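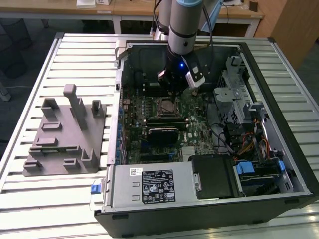 Ulach Technical College Students to Show Robot That Takes Apart Old Desktop Computers

Public demonstrations planned for May in the automation lab

ULACH – Students in the second-year automation course at Ulach Technical College will hold public demonstrations in May of a robot work cell they have built to remove parts from old desktop computers. The demonstrations are free and will take place in the automation lab on the ground floor of the Hevent Building.

The project, called Flonau, is the main work of the spring term for the course. Students were given a robotic arm, a work table, a supply of retired office computers and one assignment: get reusable parts out of the case without damaging them. Over the term they have written the programs, designed and 3D-printed the fixtures, and drawn up the safety procedure for the cell.

The college replaces its office and classroom computers on a regular schedule. Until last year, the old machines went to a recycler complete, with only the storage drives removed. The IT department now sets aside the working machines for the course. It removes and destroys the storage drives before the computers are released to the lab, and students have no access to any data.

How the work is divided

The class is split into four teams, each responsible for one part of the job.

The fixture team designs the printed plates that hold parts and tools next to the computer. The plates have slots, posts and brackets in fixed positions, so the programs can refer to the same points every time. The team is on its fifth version of the main plate. Earlier versions had holders that stood too close together, and the gripper could not open between them.

The motion team writes and tests the arm's movements. Every new program is first run at low speed with the gripper above the case, then repeated at a lower height, before any contact with a part is allowed. Students keep a written record of each run, including the ones that were stopped.

The sensing team works on locating parts inside the case. Desktop computers from different years do not have the same layout, and cables are rarely in the same place twice. The team has prepared a set of 256 reference pictures of case interiors and labeled the memory slots, processor sockets, expansion cards and drive cages in each one.

The sorting team decides what happens to a part once it is out. It tests memory modules and cards on a separate bench, records the results and packs the usable parts in antistatic bags. Parts that fail go into the college's regular electronics recycling.

What the robot does and does not do

The cell does not take a computer apart from start to finish. A student opens the case, lays the tower on its side, checks that the power supply has been disconnected and moves loose cables out of the way. The robot then works on the parts the class has programs for, which at present are memory modules and expansion cards.

Memory modules are the more reliable of the two. The latches at the ends of the slot have to be released first, and the class settled on having the gripper push each latch down before it takes hold of the module. Expansion cards are harder. They are fastened to the rear of the case in several different ways depending on the maker, and the tab that locks the card to its slot is often hidden by the card itself. A student still releases this tab by hand on most machines.

Processor removal is being tested but will not be part of the public demonstration. The teams have practiced moving the gripper into position over the socket area. They have not yet agreed on a safe way to open the retention frame, and the course instructors have asked for more trial runs on scrap boards first.

The students' log lists 3426 runs since the start of the project, counting those made at low speed without contact. The log will be available to read at the demonstrations, along with the fixture drawings.

Use of the recovered parts

Tested memory and cards are kept in the college parts room and used for repairs in the computer service course. Some will also go to the Tatlı Repair Workshop, a community program in Ulach that fixes computers for families and small clubs. The workshop has asked for memory modules in particular and will receive its first box at the end of the term.

The project budget for the year is $800, not including the arm and the table, which the lab already had. Most of the money has gone to printing material, replacement gripper pads and test equipment for the sorting bench.

Visiting the demonstrations

Each demonstration lasts about 70 minutes, including time for questions. Visitors will see one computer prepared by hand, a full run by the robot and the testing of the removed parts. Students from each team will be at their stations to explain their work. Sessions start at 10 a.m. and 2 p.m., and the list of dates is posted at the college front desk and on the events page of the college website.

Visitors are asked to stay behind the yellow line on the lab floor while the arm is moving. Children under 12 must be with an adult. The lab is reached by the west entrance, which has a ramp. School groups should book in advance through the front desk.

The college cannot accept donated computers at the demonstrations. Residents with old equipment should continue to use the town collection point.

About the automation course

The automation course at Ulach Technical College is a two-year program covering electrical work, machine control, robot programming and workplace safety. Students complete one group project in each spring term. Last year's group built a labeling station for the college print shop, which is still in daily use. Applications for the fall intake are open until the end of May, and no earlier experience with robots is required.

Contact

Press Office, Ulach Technical College
Hevent Building, front desk, 8:30 a.m. to 4 p.m.
Drawings of the current fixture plate are available to the press on request.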